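Bimanual handover planning 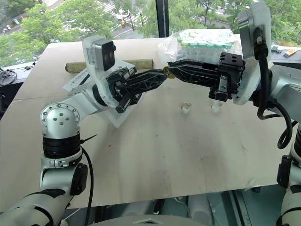

Hala Ezzat
Contributing editor, robot software

Bimanual handover planning is the part of a robot's software that decides how two arms pass an object from one gripper to the other, or hold it together for a time. It sits between perception, which reports where the object is, and the low-level controllers that drive the joints. A handover planner chooses a grasp for each hand, a meeting place that both arms can reach, and the order in which the grippers close and open.

Background

Early two-arm cells used fixed meeting points taught by hand. The part always arrived in the same pose, and the program was a list of stored positions. This worked for long runs of one product but had to be taught again whenever the part or the table moved. Planners that compute the meeting point at run time came into use once wrist cameras became small enough to mount directly behind the gripper.

Grasp selection

The planner starts from a set of candidate grasps for the object. Candidates for the giving arm are dropped if they leave no free surface for the receiving arm. Small parts are the hard case. When a brass-colored piece is held between two grippers, the fingertips take up much of the space near it, and few pairs of grasps remain. In the Prorkine planner, a library of 221 grasp pairs is checked for each object class, and pairs in which the fingers would touch are removed first.

Choosing the meeting point

A meeting point must be within reach of both arms and away from joint limits. Most planners score points over the shared part of the workspace and take the best one. Points near the middle of the table usually score well, though items standing on the table may force the exchange to take place higher up. Cables fixed along the outside of an arm are often left out of the collision model, and a margin is added to the links to make up for them.

Perception

Each wrist camera sees the object from its own side. The two views are joined using the known positions of the arms, so an error in calibration shows up directly as a gap between the two estimates. The Prernis package compares the estimates before contact and stops the motion if they differ by more than 2 mm. Daylight from a nearby window changes during the day, and exposure is normally set again before each attempt. Clear cups and plastic bags give poor depth readings and are commonly marked as keep-out areas by the operator.

Control during the exchange

While both grippers hold the part, the arms form a closed chain. Any disagreement between them becomes a force on the object. One arm is therefore made compliant, most often the receiving one, and the other holds its position. The giving gripper opens only when the receiver reports a steady grip. Barros, a controller used in teaching labs, requires 11 readings in a row above the grip threshold before it sends the release command. Its control loop runs every 2 ms.

Testing

Rernthorpe is a test suite for handover software. A full run is 50 exchanges, with the direction of the pass reversed halfway through. Drops, timeouts and regrasps are logged separately. Results from different cells are hard to compare unless the same fingers are fitted, as openwork plastic fingers bend under load and solid ones do not bend as much.

See also

Closed-chain control
Grasp planning
Hand-eye calibration
Visual servoing

Last edited September 6, 2019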